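Ticket 642: Wall panels and tabletop film, pattern and fit complaints
Status: open, waiting on supplier
Opened: Sep 6, 2026
Product: Zurnwood printed panels, lavender with red flowers; Titetico tabletop film, pale green marble

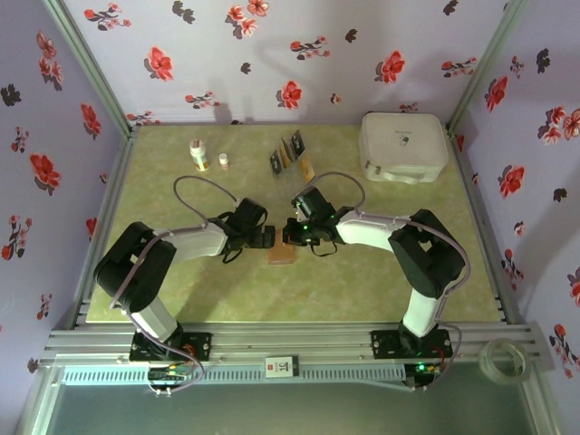 Reason for ticket: the Sokol booth was relined with three of the printed panels and the tabletop got new film the same week. Two complaints came in from the people who use it. First, the flowers on the back panel don't continue onto the side panels at the corners. Second, small flat items are said to be hard to pick out on the green top. I was asked to find out whether we got a bad batch or hung it wrong. I have doubts about both complaints, but I said I'd check.

Entry 1
Called up the product page again. It says the pattern "flows from panel to panel." It doesn't say how, and there is no repeat length listed anywhere on the page. The installation sheet shows two panels side by side on a flat wall with a perfect match. No corner is shown. I'd call that a convenient drawing.

Entry 2
Measured the repeat on a spare panel, from the center of one red bloom to the center of the next identical one going down. 600 mm. Measured a second spare, same result. So the printing is consistent and I'm ruling out a bad batch, at least for the spares. Lot stickers on both spares match the lot on the packing slip.

Entry 3
Checked the panel order. The left side panel has larger blooms than the back one and were ordered under the same item number. Wrote to Zurnwood support to ask if mixed bloom sizes are normal.

Entry 4
Reply from Zurnwood support: "Natural variation in the design is part of its charm. Please try rotating the panels." Rotating them would put the flowers on their sides. I also don't see how a print has natural variation. Wrote back and asked for the repeat drawing and a straight yes or no on bloom size.

Entry 5
Tried the fix the first complaint suggested, which was to slide one side panel up until the flowers met at the corner. Used a spare, held in place with clips. One bloom came close. Everything above and below it was still off, and there was a gap at the bottom. Took it down. The aluminum posts sit in the corners anyway, and I doubt anyone would notice a match if we had one.

Entry 6
Second complaint, the tabletop. The example given was tan cards. Put a tan card on a leftover piece of the green film under the booth lights and could see it fine from across the room. Tried it with the lights off and the blinds half down and it was harder, as it would be on any surface. Asked for another example and was told "just things in general." Can't test things in general.

Entry 7
The faint mottling in the film was reported as staining by someone else on the same day. It's the pattern. Wiped the leftover piece with a damp cloth, then with the Tendo cleaner, and nothing came off either time. The cleaner left a slight haze that needed a second wipe with plain water — noting that here so it doesn't come back as a third complaint.

Entry 8
Second reply from Zurnwood. They offer 9 percent off a replacement set. No repeat drawing, no answer on bloom size. I'm not ordering a replacement set of the same thing to see if it does the same thing. Asked again for the drawing and copied purchasing.

Findings so far
Pattern at corners: no batch fault found. The product page oversells it. Whether the bloom sizes were meant to be mixed is unknown.
Visibility on green top: could not reproduce with the room lights on.
Staining: closed, it's the print.

To do
Leave the panels up as they are.
Keep both spares, don't cut them.
Close the corner complaint if the drawing hasn't come by December.
Purchasing to answer on the discount. My vote is no.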